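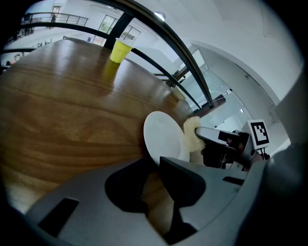 Figure 1. Plate raised on edge over a glossy wooden table, sponge at the right rim; yellow plastic cup near the far side of the table.

Unit 2: Manual Cleaning of Tableware Away from the Sink
Household and Catering Practice, Brastulstead
Notes prepared by Agustina Medina. Wear readings by Noemi Pellegrini.

2.1 Scope

These notes cover hand wiping of plates and cups at a table. Washing in a basin was treated in Unit 1 and is assumed. Machine washing is not covered. Read sections 2.2 to 2.5 before the January practical. Section 2.7 is needed for the written report.

Table wiping is used for three kinds of work: removal of light soil between courses, removal of dust from stored ware, and final finishing of ware that has been washed and drained. It does not replace washing where food has dried on or where grease is present on the eating surface.

2.2 Terms

Face: the eating surface of the plate.
Back: the underside, including the foot ring if there is one.
Rim: the outer edge and the band of the face next to it.
Holding side: the side of the plate that is supported during wiping.
Working side: the side in contact with the sponge.
Stroke: one continuous movement of the sponge without loss of contact.
Pass: a set of strokes that covers the whole of one surface once.

2.3 Position of the plate

A plate can be wiped flat or on edge. The two positions give different results.

Flat. The back rests on the table. The face is fully accessible and the plate needs little support. The back is not accessible, and any grit under the foot ring is dragged across the table finish as the plate shifts under the sponge. Lift the plate to turn it. Do not spin it in place.

On edge. The plate is tilted up so that the face points to one side, as in Figure 1. Both face and back can be reached without putting the plate down, and loose soil falls away from the surface instead of collecting in the well. The holding side carries the full load, so the grip has to be set before the sponge touches the plate. Pressure from the sponge acts as a turning force on the plate. The farther the sponge is from the holding point, the larger this force is for the same pressure.

For a round plate held at one side, the opposite rim is therefore the least stable place to press. Use light pressure there and increase it toward the center. If the plate rocks, move the grip before continuing. Pressing harder on the holding side to stop the rocking is a common fault and leads to chipped rims at Buklow more often than dropping does (see the breakage sheet, 543 entries).

2.4 Sponge

Sponges with a rough, fibrous texture remove soil quickly and mark soft glazes and most plastics. For the practical, use the rough type on white glazed plates only. Plastic cups are wiped with a soft cloth.

Dampen the sponge and squeeze until no water drips under firm pressure. A sponge that drips is too wet for table work. Hold it so that the working face projects past the fingertips. If the grip is too deep, the fingers meet the rim first and the sponge bends away from the plate, leaving an uncleaned band just inside the edge.

Replace the sponge when the texture has flattened over more than a quarter of the working face, or at the end of each session, whichever comes first.

2.5 Procedure

1. Clear a work area large enough for the plate to be laid flat in an emergency. Move cups to the far side of the table.
2. Wipe the work area dry.
3. Take the plate at the holding side and raise it on edge.
4. Place the sponge on the rim of the working side. Establish contact before moving.
5. Wipe along the rim as far as the sponge reaches without changing grip.
6. Wipe the face in overlapping strokes from the rim toward the center. Overlap each stroke by one third of the sponge width.
7. Rotate the plate a half turn and repeat steps 4 to 6 for the part that was covered by the grip.
8. Wipe the back in the same order.
9. Lower the plate onto a folded cloth, back down.
10. Inspect the face at a low angle to the light. Repeat step 6 if streaks are present.

The standard set is 25 plates. Students who finish early should proceed to the cups and enter them on the same sheet.

2.6 The table

A glossy wooden surface is a poor choice for wet work and a good one for inspection. Drops and crumbs show up against the reflections, and the reflection of an upright object such as a cup makes a smear at its base easy to find. On a strongly figured grain, dull patches are harder to see than on plain wood, so look across the surface and not straight down.

Treat all lacquered tables as follows. Remove standing water at once. Do not rest a damp sponge on the surface. Do not use the rough sponge on the table under any circumstances. Set down ware vertically, without sliding.

White rings from moisture that do not clear overnight should be reported to the Leiva workshop. Do not apply oil or wax.

2.7 Wear readings

Pellegrini's series on the Groretti ware recorded 2,749 wiping passes on one group of plates, with the same sponge type throughout. Gloss was read at the center of the face, midway to the rim, and at the rim.

Loss of gloss was greatest at the rim and least midway. The rim result is attributed to step 5, in which the sponge follows the same narrow path on each pass. The result at the center is attributed to overlap, as every stroke in step 6 ends there. No reading was taken on the back.

The series did not vary pressure. Conclusions about pressure should not be drawn from it in the report.

2.8 For the report

State the position used (flat or on edge) and the number of plates completed. Mark on a sketch of the plate any area missed on the first pass, and show the holding side on the same sketch. Explain the missed areas with reference to 2.3 and 2.4. Limit the discussion to one page.

Reading for next unit: stacking and storage, sections 3.1 to 3.4.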